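Betreff: Re: Sammelkiste Kleinteile, Inhalt und Rückgabe
Liste: Materialausgabe Drinditz

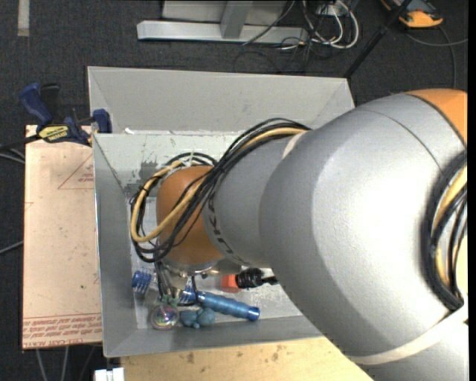
Graue Sammelkiste mit Kleinteilen, Stand Oktober

Sehr geehrte Kolleginnen und Kollegen,

die unten zitierte Anfrage von Frau Srithong beantworte ich über die Liste, da sie auch andere Abteilungen betrifft.

Die graue Kiste wird weiterhin unter der Nummer 131 geführt. Auf der beigefügten Aufnahme sind am Boden der Kiste die klare, irisierend schimmernde Kugel, das knubbelige Teil in gedämpftem Blaugrün und das gerippte, durchscheinend blaue zylindrische Stück zu erkennen. An der linken Wand liegt ein weiteres blaues Teil mit hellen Rippen. Ein vollständiges Verzeichnis lässt sich daraus nicht ableiten; maßgeblich bleibt die Liste, die Herr Neagu in der Materialausgabe führt. Sie umfasst derzeit 29 Positionen.

Zur Frage der Bezeichnungen: In den Rückgabescheinen wurde die Kugel zuletzt abwechselnd als »Glaskugel«, »Kunststoffkugel« und »Perlmuttball« eingetragen. Künftig ist einheitlich »Kugel, klar, schillernd« zu verwenden. Für die blauen Teile gilt, dass neben der Farbe stets auch die Form anzugeben ist. Der Eintrag »blau, klein« wird nicht mehr angenommen.

Kleinteile sind unverpackt in die Kiste zurückzulegen. Tüten, Etiketten und Gummibänder sind vorher zu entfernen und bei der Ausgabe abzugeben. Teile aus dem Bestand Viltodlow gehören nicht in diese Kiste, auch nicht vorübergehend. Wer solche Teile dort findet, meldet dies bitte Herrn Kamolrat unter Angabe der Kistennummer.

Die Ersatzbeschaffung über Diltance ist beantragt, eine Zusage liegt noch nicht vor. Bis dahin können je Abteilung höchstens zwei Teile gleichzeitig entliehen werden. Bereits bewilligte Ausnahmen bleiben bestehen.

Mit freundlichen Grüßen
Nantana Onsri
Materialverwaltung Drinditz

Lamduan Srithong schrieb:

> Sehr geehrte Frau Onsri,
>
> bei der Durchsicht unserer Rückgabescheine
> ist uns aufgefallen, dass dieselben Teile
> unter verschiedenen Namen geführt werden.
> Dies betrifft vor allem die Kugel und die
> blauen Kleinteile. Herr Haruna bittet um
> eine verbindliche Bezeichnung, damit die
> Scheine den Positionen zugeordnet werden
> können.
>
> Ferner bitten wir um Auskunft, ob die Teile
> einzeln verpackt zurückzugeben sind und ob
> die Kiste noch unter der alten Nummer läuft.
>
> Mit freundlichen Grüßen
> Lamduan Srithong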